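Groups > Automation Working Group > Minutes

Minutes of the working group on tidying and sorting robots
2026-07-02, upstairs meeting room, Munteanu building

Present: Zoi Stefanou (chair), Aurel Hodoroagă, Irina Ghiță, Horațiu Ilie (minutes)
Apologies: Teodor Ursu, who sent his comments in writing

1. Minutes of the May meeting
Agreed with one correction. Irina had asked for the price of the Leketura package with support included, and the minutes had her asking for it without. Horațiu apologized and has changed it.

2. The Leketura practice package
This took up most of our time, and Zoi thanked everybody for having done the reading so thoroughly. For those catching up, Leketura is offering us a package of simulated household tasks, so that we can try out our pick-up-and-put-away routines on screen before going anywhere near the real arm at Dreltcombe. The trial license covers 200 tasks, and Aurel has now worked through 23 of them, mostly in the evenings, for which the group is very grateful indeed.

Aurel was happy with it on the whole. He likes the mix of kitchen things and containers, and he found the views from the gripper far more useful than the wide views from across the room, which look handsome but tell you very little about where the fingers are going. He had the paper towel task up on the big monitor while he talked, and we spent a pleasant while on it.

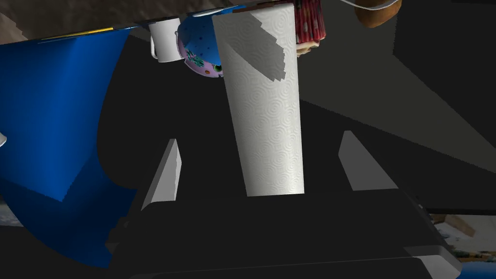
Irina wondered whether a soft roll is a fair test when the software may well be treating it as a solid cylinder. A real one squashes, and ours at Dreltcombe squash a good deal. Aurel thought this was a very good point and had not found anything in the manual about it. Horațiu remarked that the embossed pattern on the paper is lovely work all the same, and Zoi said kindly that we should perhaps not be paying for the pattern.

There was then a longer talk about shadows. Teodor had written that he would like strong shadows kept in, as the light at Dreltcombe is harsh in the afternoons and the routines ought to get used to it. Irina agreed, but would like to be able to turn them down while we are still learning – otherwise we shall never know which trouble is which. It was left that Aurel will ask whether the lighting can be set for each task.

Agreed: to ask Leketura for 60 more days on the trial before deciding anything.

3. Dimness add-on
Dimness is the low-light extra sold alongside the main package. Zoi read out the offer, which would give us 12 seats. Everyone felt this was generous and also a great many more than we have people. Teodor's note was in favor, Irina was not yet persuaded, and after some friendly back and forth we put it off to the next meeting.

4. Actions
Aurel – write to Leketura about soft objects, lighting settings and the longer trial.
Irina – draw up a short list of tasks to repeat on the real arm.
Horațiu – send Teodor these minutes and the Dimness offer.

5. Any other business
Irina has the spare key to the Dreltcombe workshop, should anybody be looking for it. Zoi will bring the good coffee next time.

Contact the working group | © Automation Working Group | Back to top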